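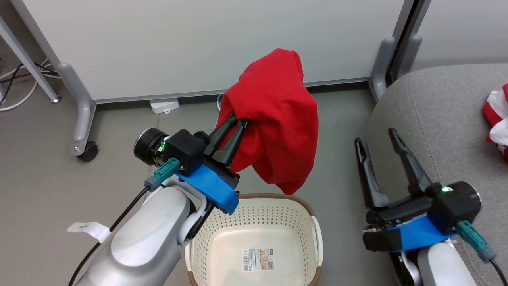
Planners get the conference talks. Schedulers get the blame, says the lead developer at Drukbridge, who has spent the better part of two years on one. It is called Limen, and it decides which of two arms is allowed to do what, and when it should stop.

"People come in and want to talk about the neural network," she says. "The neural network is fine. It has an opinion about where to put the fingers. My job is what happens when both arms have an opinion."

Laundry was a choice made early and regretted on a regular schedule. A cloth has no fixed shape, so the team's first collision checker treated it as a box. The box was the wrong size as soon as anything picked it up. "We had a very safe robot," she says. "It refused to lift a towel on the grounds that the towel would hit the towel."

Limen now keeps what she calls a loose envelope around anything held. It grows when the cameras disagree with the last guess and shrinks when they settle down. The second arm may enter the envelope only if the task says it has business there. Otherwise it waits with its gripper open, a posture she describes as the most expensive idle process in the building.

The waiting was the subject of a long argument. An earlier version let the free arm drift toward its next likely grasp, which looked clever in demos and filled the logs with near misses. In December they replayed 1275 recorded lifts through the old logic and the new. The old one would have asked for an emergency stop in 89 of them. The new one asked in 5.

"I was pleased until I read the 5," she says. "Four were the same bug. The fifth was a correct stop, and I'd spent a morning trying to fix it."

Ando, the perception package underneath, gets kinder words, though not many. It labels the cloth, the container and the rim between them, and attaches a confidence to each. The rim is the hard part. Fabric hanging over an edge hides the edge, and Ando used to respond by moving the edge somewhere more convenient. It is now permitted to say it doesn't know, a change that took one line of code and three meetings.

Does the scheduler trust it? "It trusts it the way you trust a weather forecast. You still look out the window."

The tool she would save from a fire is Wubshet, a log viewer begun as a weekend project and never given a proper name by anyone in marketing. It lines up both arms' commands on a single timeline and marks every moment one was kept waiting by the other. Its issue tracker stands at 614 open items, many of them requests for a dark theme. She has no plans to add one.

Next on her list is handing a garment from one gripper to the other in midair. Limen can already schedule the exchange. It gives both arms permission at the same instant, and each then politely waits for the other to pull.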